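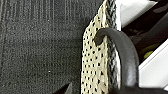 1. Okay friends, I promised I would write up the T-shirt tote bags, and I kept putting it off because I knew it would turn into a long one. Get a drink. I'm going to do this in a bunch of short posts so you can stop whenever you've had enough of me.

2. First, why totes. My drawer of old tees had gotten to the point where it wouldn't close. Race shirts, the Bestgate fun run three years in a row, a Jelivitz softball shirt from a team I was on for one summer and was terrible at. I couldn't wear them and I couldn't give them up. You know the kind.

3. I learned this from Soledad Maldonado, who taught the Saturday-morning sewing group when I first moved out here, back when I couldn't thread a bobbin without saying a bad word. She had us make one of these before we were allowed to touch a zipper. I was a little insulted at the time (I wanted to make a dress!) and now I've made more totes than anything else in my life.

4. What you need: one T-shirt, good scissors, pins or clips, thread, and a ballpoint needle for your machine, size 80. Please get the ballpoint. I spent an entire evening blaming my poor machine for skipped stitches and all that time I had a regular needle in it.

5. No machine? You can do the bottom by hand with a backstitch. It takes one long movie. Keep the stitches small and double your thread, and it will hold groceries just fine. My first one at home was done that way, and I still carry my library books in it.

6. About the shirt. The heavier the better. Those thin, drapey ones feel lovely, but they stretch like taffy once you put a melon in them. A men's medium makes a good everyday bag. A kid's shirt makes the sweetest little lunch tote, and if you've got a child who is sad about outgrowing a favorite, well, there you go.

7. Wash it and dry it before you cut. Skip the fabric softener for that one wash, it makes the knit slippery and you'll be chasing it all over the table.

8. Cutting! Turn the shirt right side out, lay it flat and smooth it with your hands until the side seams match up. Cut off the sleeves just inside the seam, both layers together. Now cut the neck. I trace a cereal bowl with chalk, centered on the collar, and follow that line. Leave the shoulders alone, those are your handles.

9. How wide should the handles be? Wider than you think. They curl in on themselves as soon as you tug, so what looks big and clunky on the table turns into a nice soft rope on your shoulder. I leave 4 inches on an adult shirt. I have gone skinnier to be fancy and I regretted it all the way home from the market.

10. Somebody is going to ask about hemming the cut edges. You don't have to! Jersey doesn't fray. It rolls, and I like the roll. My sister hates the roll and zigzags every edge on hers, and they do look very tidy, so suit yourself.

11. Turn the shirt inside out for the bottom seam. Pin along the hem, sew straight across just above the hem stitching, then go back over it a second time right next to the first line. Backstitch at both ends. If your machine has a stretch stitch (it looks like a tiny lightning bolt), use it. If not, a narrow zigzag does the same job.

12. For a bag with a flat bottom, pinch each corner so the side seam sits right on top of the bottom seam and makes a triangle. Sew across the triangle a couple of inches from the point and trim off the tip. It took me three tries to picture how this works. Then my hands understood it before my head did and I've never had to think about it again.

13. Don't pull on the fabric as it goes under the foot. I know you want to help it along. Let the feed dogs do it! If your seam comes out wavy like lasagna, that's from pulling, and a good steam with the iron will calm most of it down.

14. Now the fun part, pockets. Save the sleeves. A sleeve is already a tube, so stitch one end closed, slip it inside the bag, and tack it to the side seam. Perfect for keys or a phone. I did one from the green Palacios camp shirt with the little pine tree showing, and it's the nicest thing I've made this year, if I may say so.

15. Embellishing, for those of you who can't leave well enough alone (me). I cut the scraps into strips, pull them until they curl, then braid three together and stitch the braid around the opening. It also keeps the top from stretching out. Felt flowers are darling, but put them up near the handle where they won't get squashed.

16. A question I got last time I mentioned these: can you line them? You can, with a pillowcase or any woven cotton. Just know that the bag won't stretch anymore, and the stretch is half of why I love them. I lined one for knitting so my needles wouldn't poke through. The rest I leave plain.

17. Fabric paint works nicely if your shirt is blank. Slide cardboard inside first!! I once painted the front and the back at the same time without meaning to. Let it dry overnight and press it from the wrong side.

18. If you'd like to buy thread for these, any all-purpose polyester is fine. I've been using the Trellach spools because my little shop carries them, and I went with gray for nearly everything. Gray disappears on more colors than you would ever guess.

19.
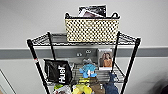

Basket on the top shelf.

20. Where was I. Scraps. Please don't throw them out. The hem trimmings make wonderful plant ties, the soft kind that don't cut into tomato stems. Anything bigger than your palm is a dust rag. Anything smaller goes in a bag for stuffing, and someday I'm going to make a floor pillow with all that.

21. Gift idea while I'm thinking of it. Roll up a finished tote, tie it with a curled strip, and tuck a jar of jam inside. I did a stack of those last November and it was the easiest holiday I've had in ages. The teachers at my daughter's school still bring theirs when I see them in line at the store, and every time I get a little puffed up about it.

22. Washing: cold water, regular cycle, hang to dry if you remember. I don't remember, and mine have survived the dryer over and over.

23. If you make one, please show me! Wobbly seams are welcome here. I'd love to see the shirt before you cut it too, with the story, if it has one. I'm going to do the braided headband from the leftover strips next, as soon as I find where I put my big safety pins.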